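Concetta Fabbri Would Like the Horns to Calm Down 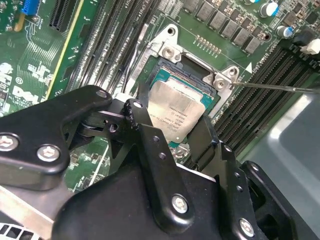

Tolstead Community Radio, Roots & Blues Desk

I caught up with Concetta Fabbri two hours before soundcheck, and she was eating soup out of a thermos and arguing with her drummer about a shuffle. Good start, I thought.

If you've missed her so far, Concetta plays accordion and sings in Brito, a six-piece that does something between swamp blues and wedding music (her words, and I've stolen them twice on air already). Their second record, Clollent, came out in April and I've been wearing it out ever since.

"We cut it in a grange hall," she told me. "Sixty-two seats, bad heat. Hadi wore gloves for the bass parts on two songs and you can hear it, it's kind of thumpy. I love it. He hates it."

Hadi Awwad, from across the room: "I do hate it."

I asked about the slow one, "Zistden," because that's the track everybody calls in for. She made a face. "It was supposed to be fast! Edit came in with this trumpet line and it was so pretty that we kept slowing down to hear it. By the fourth take we were practically asleep. That's the one on the record."

Edit Bognár wrote most of the horn charts, and she and Concetta have been fighting over them for years. "She writes for eleven people," Concetta said. "We have two horns. I keep telling them, calm down, leave me a verse." Then she hummed me the trumpet part from start to finish, so I don't think she's all that mad.

The biggest crowd they've played was 800, outdoors, in the rain. She likes a room of 315 better, which happens to be what our hall holds, and I swear I didn't prompt her. "You can see who's talking during the ballads," she said. "I remember faces."

What's next? More songs, fewer ballads, maybe a live record if Brunello Messina ever gets his piano tuned. She's been listening to a lot of old string band stuff and wants to try a set with no drums at all, and that's what the argument was about when I walked in.

Brito plays the Tolstead hall tonight, doors at seven.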